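3.2 Light and the handling of small objects

The second part of our study concerns the lighting of the work rooms. In the interviews many of the sorters spoke about light before they spoke about anything else. They complained of tired eyes in the late afternoon, and several of them had brought a small lamp from home. We therefore decided to treat the ceiling and the work surface together, as two parts of one question: how easily can a person find, recognise and pick up a small pale object from a plain brown surface?

The observations were made in January, in two rooms at the Pladthorpe site. The rooms have the same floor area and almost the same height, but the lights are arranged in a different way. In the first room (Room A) the fixtures hang in regular rows, parallel to the windows. In the second room (Room B) they were added over many years, when the use of the room changed, and they do not follow one plan. The windows of both rooms were covered during the sessions, so that daylight did not enter into the results.

The objects were taken from the Truruneo set, which was prepared earlier for studies of household sorting. It contains buttons, caps, beads, counters and other things which people usually keep in a drawer or a jar. Most of them are smaller than a walnut. For this part we used only the pale objects, because the pilot sessions had shown that dark objects on a brown surface are a different problem, and one which we could not treat properly in the same paper. Some pale objects carry a small coloured mark, and others are plain. We expected that the mark would help, even when it is faint.

Each session had 38 trials. In every trial the participant received a spoken name of an object, searched for it on the surface, picked it up and put it in a tray. The time was taken from the end of the spoken name until the object left the surface. After removing the trials that were interrupted, we had 1,418 trials for the analysis.

It should be said that the ceiling of Room B is not typical of a new building. The pipes are exposed and painted white, and the long fluorescent fixtures lie at different distances from each other. Figure 4 gives an impression of the room during work, with the ceiling and a part of the work surface.
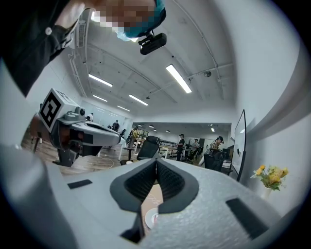
Journal page 600

Figure 4. Work in Room B. White ceiling with exposed pipes and long fluorescent fixtures, all lit; a small round white object with a faint red mark lies on the brown surface, at the bottom of the narrow gap between the black pads.

The difference between the rooms was smaller than the interviews had led us to expect. For objects lying free on the surface, the search times in Room A and Room B were nearly the same, and we do not consider the remaining difference to be of practical interest. The picture changes when the object is partly hidden. In Room B the participants then needed longer, and they moved their head more often before they reached for the object. In Room A this extra movement was also present, but it was shorter and many participants did not make it at all.

We understand this result in the following way. When the fixtures are placed unevenly, the light arrives at the surface mostly from one or two directions, and anything which stands between the lamp and the object can throw a shadow over it. The participant must then look from another side. Leaning over the work is a natural answer, and it was the most common one in both rooms. However, a person who leans forward can also block a part of the light with the head and the shoulders. Several participants noticed this themselves and moved back again. Others did not seem to notice it, and continued to work in their own shadow until the end of the session.

The coloured mark had a clear effect, but only when it was turned upwards. A marked object with the mark on the lower side was found as slowly as a plain one. This may sound obvious, but it has a consequence for the persons who prepare such sets: one small mark is not enough, and it would be better to repeat it on both sides. In the Iltero sets, which we used for comparison, the marks are repeated, and the position of the object had no effect which we could measure.

We also looked at the surface itself. A brown surface gives a good contrast with white objects, and none of the participants complained of glare. Kontogiannis reported a similar result for kitchen worktops, although the objects in that study were larger and were never covered. We did not test a grey or a green surface, and so we cannot say if brown is the best choice or only a sufficient one.

Two limits of this part must be mentioned. The sessions were short, and the tiredness described in the interviews could hardly appear in them. Also, the order of the rooms was the same for all the participants, with Room A first. Some practice from the first room was surely carried to the second, and the true difference for the hidden objects may be larger than the one we report. The effect of practice is treated separately in Section 3.3.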